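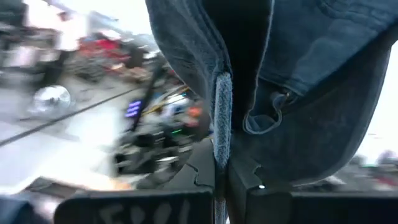 チケット番号 2209
件名:公開日デモで帽子の把持が安定しない(右アーム、デニム生地)
状態:条件付き解決
製品:Tatmont 双腕セル
設置先:Sadside 一階実習室
対応:Colloditz 現地サポート

申告内容
公開日に向けたリハーサル中、机の上の帽子を透明な容器に移す動作で、右アームが次の段階に進まず待機に入る。左アームは問題なし。フェルト調の帽子では出ず、デニムの帽子で出る。画面の表示は「把持幅 範囲外」。再起動すると一度は動くが、しばらくするとまた止まる。火曜日の午後に見学者を入れるので、それまでに直したいとのこと。

火曜 9:15 初回確認
現地に到着。電源、非常停止、エアの配管(今回は未使用)に異常なし。エラー履歴を出力したところ、872行目から同じ警告が続いていた。警告が出るのは把持の直後で、持ち上げの途中で出たものはない。通信断の記録もなし。リハーサル担当の方によると、前日に机を少し手前へ動かしたそうなので、まず位置合わせから見ることにした。

火曜 9:40 位置合わせ
机の四隅で先端位置を確認。奥側でわずかにずれがあり、再校正を実施した。校正後にフェルト調の帽子で試したところ、両腕とも容器まで移せた。デニムの帽子では再校正後も同じ警告。机の移動は無関係ではないが、主因は別にあると判断した。

火曜 10:20 把持位置の確認
手首カメラの映像を見ながら、一動作ずつ止めて進めた。指は帽子の本体をつかみに行く設定のはずだが、後ろ側の細い部分に寄っている。

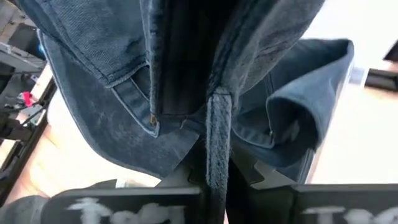

把持幅の下限値は、納入時に厚手の帽子で決めたまま変更されていなかった。布が二枚以上重なった状態を想定した値で、薄いところを一枚だけ挟むと指が閉じすぎたと判定される。停止中の手首カメラでは、毛羽立った細いデニムの帯が二本の指の間を縦に通り、本体はその上に折れ重なっている。これでは幅が下限を割っても不思議はない。持ち上げる力そのものは足りているので、把持力は上げないことにした。力を上げても判定は変わらず、縫い目を傷めるおそれがある。

火曜 10:50 設定変更
1. 現在の設定を「公開日前」の名前で保存。
2. 把持幅の下限を薄手用の値に変更。右アームのみ。
3. 把持候補の選び方を「中心優先」に変更。従来は「縁優先」だった。
4. 持ち上げ速度を一段下げた。帯をつかんだ場合、本体が振れて容器の縁に当たるのを避けるため。
5. Spahić(把持計画モジュール)を再起動し、変更が読み込まれたことを画面で確認。
なお、3だけを変えて2を変えない状態も試したが、候補が中心に取れない置き方では結局止まった。2は必要。

火曜 11:30 連続運転
担当の方に帽子の置き方を毎回変えてもらい、10回続けて実施。停止なし。途中で一度、右の容器の中で帽子が立てかかるように入ったが、動作には影響しなかった。容器を中身ごと入れ替える場合は、必ず一時停止を押してから行うよう伝えた。容器の位置は固定値で覚えているため、ずれると縁の高さで接触検知が働く。

下の状態で右のグリッパーは右の容器の縁のすぐ上に来る。投入前の待機高さとしてはやや低いので、設定で少し上げることも検討したが、天井側のカメラ位置との兼ね合いがあり、今回は見送った。

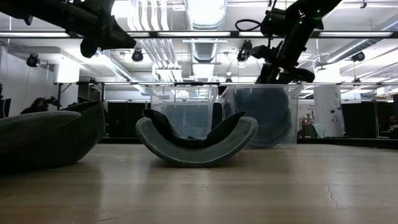
火曜 13:30 公開日の運転
見学者の入室に合わせて運転開始。午後全体の来場は約48人と聞いている。グループごとに入れ替え、最初に左右の腕の動きを短く見せてから、帽子を移す動作に入る流れ。Colloditz 側は操作卓の横で待機し、説明は施設の方が担当した。

二組目の途中で右アームが一度待機に入った。表示は「候補なし」。今朝の「把持幅 範囲外」とは別の警告で、帽子が机の手前すぎる位置に置かれ、探索範囲から外れていたのが原因。一時停止、帽子を奥へずらす、再開、の手順で復帰した。設定は触っていない。

見学者から出た質問のうち、設定に関係するものを残しておく。
・帽子を裏返しに置いても取れるのか。→ 取れる。つばが手前を向く置き方でも候補は出る。ただし帽子同士が重なっていると、手前のものが先になる。
・どちらの腕が取るかは誰が決めるのか。→ 帽子の位置で自動的に割り振る。境目付近では右が優先。
・つぶれた帽子の形は直せるか。→ 現在の動作には含まれていない。

置き方の目安がほしいという要望が施設側からあり、休憩中に机の上で確認した。帽子の間は、指が片側ずつ入る程度に空ける。つばの先を机の縁から出さない。容器の前に寄せすぎると腕が容器をよける経路を取り、一回の時間が延びる。 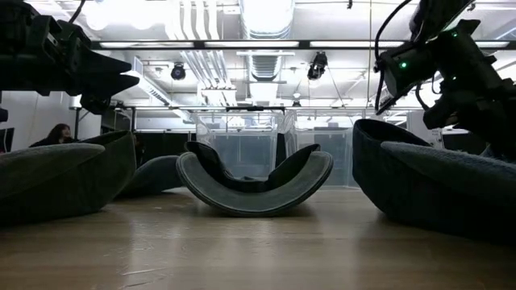

帽子の配置確認。中央は裏返し、奥に透明容器。

火曜 16:40 終了時点
公開終了。午後の停止は上記の一度のみで、把持幅の警告は再発していない。終了後にエラー履歴を再取得し、本チケットに添付した。変更後の設定は「薄手兼用」の名前で保存し、起動時の既定値にした。元に戻す場合は、設定画面の一覧から「公開日前」を選び、モジュールを再起動する。

残件
・探索範囲の手前側を広げられるか、開発側に確認中。広げると操作卓側の安全距離に影響するため、現地では変更しないこと。
・手前の限界位置を机にテープで示す。施設側で対応予定。
・左アームは把持幅の下限が従来値のまま。デニムの帽子を左でも扱うなら、同じ変更が必要。
・持ち上げ速度を元に戻せるかは未検証。次回の点検時に、デニムの帽子だけで試す。

施設側コメント
午後の分は問題なく終わりました。左アームの設定も次の点検のときに一緒にお願いします。机は今の位置から動かさないよう、実習室の利用者に連絡済みです。

サポート返信
承知しました。左アームの設定変更を点検項目に追加しました。それまでにデニムの帽子を使う場合は、机の右寄りに置いてください。左で同じ警告が出たときは再起動せず、履歴を保存してからこのチケットに追記をお願いします。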